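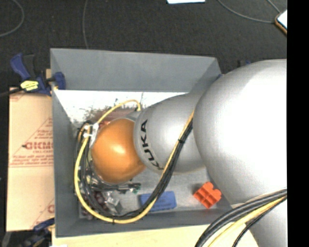

Gray bin on the bench, dark floor behind.

Gray bins on a bare wood top — liner, feet, or leave it alone?

benchdepth
Posted in Shop Layout and Storage, September

Setup is a pale wood tabletop with a gray rectangular bin on it. The bin is a Mivero, 604 mm on the long side. The top has one coat of Olterum clear oil, applied last spring and not touched since. Working height is 31 inches.

Problem: the bins leave gray rub marks wherever they get dragged. Mineral spirits takes off most of it. A white eraser takes off the rest and leaves a dull patch in the oil. I change bins several times a day, so lifting every one straight up is not going to happen.

Options so far:
1. Thin rubber mat under the bin
2. Stick-on feet on the bin
3. Recoat the top with something harder
4. Ignore it

Looking for input from people who have run one of these for more than a few months.

tallowmere
Option 1. Ribbed drawer liner, cut 100 mm oversize in both directions. Weigh down the corners for a day so they lie flat. No glue.

Buy it in a light color. Dark liner hides dropped screws.

rkesler_shop
Disagree on the mat. Grit gets under it and stays there. I pulled mine after a year and the wood beneath was in worse shape than the exposed part. The marks OP describes are plastic transferred to the surface, so they clean off. Scratches don't.

Recoat and live with it.

tallowmere
Lift the mat and sweep under it. Takes a minute.

rkesler_shop
Sure, on a bench with one user. Mine has four.

Ostrava_Dan
What is the underside of the bin like? Flat or ribbed? If it's ribbed, the whole load rides on the rib edges and you get narrow dark lines. A flat base gives you a broad smear. They need different fixes. For ribs, break the edges with 200 grit, wipe down, done. I've done this on a stack of Chatzigeorgiou bins and it cut the marking by a lot.

benchdepth
Ribbed, with some mold flash along the outer ribs. I hadn't thought of sanding the bin instead of the bench. The marks are lines, so that fits.

Ostrava_Dan
Then start with the flash. A card scraper will take it off faster than paper. Do it outside or over a trash can, the shavings cling to everything.

Cirilo Mendoza
Two points.

First, one coat of oil is not much of a finish for a work surface. Put on three thin coats, a day apart, and wipe off the excess each time. The dull patches from the eraser will blend in after the second.

Second, stick-on feet will fail on those bins. The plastic has low surface energy and ordinary adhesive lets go under side load. If you want feet, use the kind that rivet through, and then the bins no longer nest.

quillback
Rivet feet are fine if you don't nest. We have them on Purine bins, same general footprint, no complaints.

How is the carpet holding up? That looks like dark speckled carpet on the floor back there. I went the other way and put in vinyl after losing too many small washers.

benchdepth
No trouble with it so far. It's quiet, and it shows less dust than the light floor in my last place. Small hardware is hard to find on it, agreed. A magnet on a stick covers the steel parts. Brass is gone for good.

On feet: the bins have to nest, so that rules them out.

rkesler_shop
Scrape the ribs, recoat, skip the mat. You'll be done by the weekend.

tallowmere
Scrape the ribs, recoat, and use the mat. Leaving it there.

benchdepth
Did the first six bins last night. The flash came off easily with a scraper, then 200 grit on the rib edges. I dragged one back and forth over a clean section 100 times, loaded. There is still a faint line, but it wipes off with a dry rag, no spirits needed. Second coat of Olterum goes on once the top is cleared. No decision on the mat yet.

Cirilo Mendoza
Let it cure fully before you set a loaded bin on it. Fresh oil will take an imprint of the ribs.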